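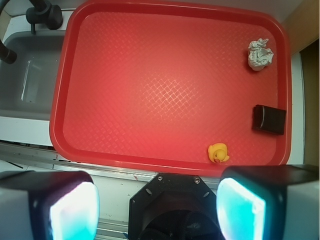
Gripper closes on the tray rim and then the arm stops with force fault

Zhuoran Mao
Posted in Arms and Grippers, March

Hello all. I have a problem with my arm and I hope somebody met it before. The task is clearing a red serving tray on the counter beside the sink. The arm must pick the small things one by one: the rubber duck, the paper ball, and the dark flat one by the right rim.

The paper ball is no problem. With the duck, in 14 of 20 tries one finger comes down on the raised rim of the tray. The arm pushes for a moment, then it stops with fault 1738 and the brakes lock. Two times the tray moved toward the sink before the stop, and this makes me worried. I already calibrated the wrist camera again and the result is the same. The force limit is 200, as it came from the factory. Should I make it higher, so it does not stop so often?

Sanaa Shehata

Please do not raise the limit. The stop is doing its work. If you raise it, the arm will push the tray harder, and one day it can be your hand between the finger and the counter.

I think your trouble is the approach angle. The duck is near the bottom rim, and the fingers open wide before they go down, so one of them has no free place to land. Try these:

Turn the wrist so that both fingers come down inside the tray, along the rim and not across it.
Open the fingers only a little wider than the duck.
Put the rim in the collision model. Many people draw the tray as a flat plate, and then the planner does not know there is a wall.

After a 1738, press the stop button before you put your hand near. On my Dornent arm the brakes release by themselves when the fault is cleared, and the arm drops a little.

Vaughan Ormsby

had same on a Hirose, reboot fixed it for me

Róisín Rafferty

A reboot clears the fault but the finger will hit the rim again. I agree with Sanaa about the collision model. Check also the depth reading. My tray is shiny plastic and the bright spot in the middle gave me a wrong floor height, so the fingers went too low. I put a matte cloth in the tray for one test and compared the numbers.

Zhuoran Mao

Thank you Sanaa and Róisín. My tray was a flat plate in the model, exactly as you said. I added the rim and left the limit at 200. The cloth test I will do tomorrow and write the result under this post.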